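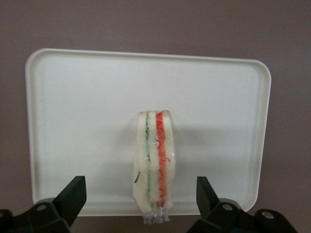 A triangular sandwich in clear wrapping, with a white tray behind it.

Kikport brings back the Arkau fan gallery with 461 wallpapers

13 May 2021

Great news for anyone who still has a fox spirit on their desktop: the Arkau fan gallery is open again on Kikport, and it is bigger than it was when it closed. The new version went live this morning with 461 wallpapers, banners and icons, all made by fans of the animated series and all posted with the artists' okay.

Old-timers will remember that the first gallery went down when its host shut off image storage. A lot of pieces came back as broken thumbnails, and some of the best banners from the early seasons were gone for good, or so it seemed. Dorota Laskowska, who makes wallpapers herself and has been posting on Kikport since the Lantern Road days, spent the winter writing to artists and asking for their original files. Most of them wrote back (one had to dig out a laptop that hadn't been switched on in years!) and a few even sent cleaned-up versions at sizes that will fit a modern widescreen.

"I thought I would get maybe a dozen answers," Laskowska wrote in her welcome post. "Then the files started coming in and I was up until two in the morning just looking at skies. People in this fandom paint wonderful skies."

The skies really are something. The Bassey section is the place to start if you only have a few minutes. Bassey, the ferry pilot from season 3, was never a lead character, but she has always been a favorite with people who make art, and the river scenes from her episodes make gorgeous backgrounds. There are fog versions, night versions and a lovely set in flat color that looks like old travel posters. The Collden pages are smaller, mostly castle views and character banners, with 8 matching phone wallpapers that hadn't been shared anywhere before.

Tags have been redone too, and this may be the most useful change of all. You can now search by character, season, place and color, and pick more than one at once. Try "Collden" with "blue" and you'll lose your lunch break.

Each piece has a line under it with the artist's name and what they allow. Some are fine with crops and icons, others ask that nothing be changed or posted again, so please read before you save.
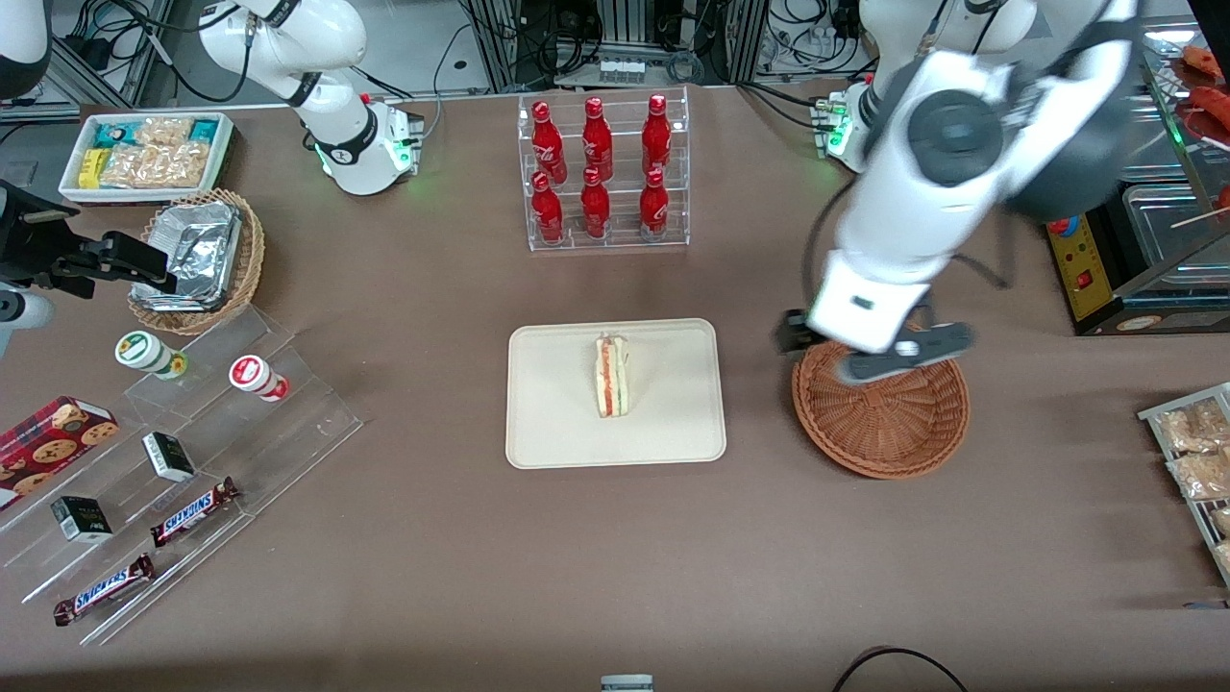
Can I send in my own Arkau wallpapers?

New uploads open in July. You'll need a free Kikport account, and you can post up to 7 pieces a week, as long as the work is yours and you fill in the permission line. Photo edits and screencap pieces go in their own section, apart from paintings and drawings.

Until then, comments are open on everything in the gallery, and the artists do read them. The banner thread is already busy.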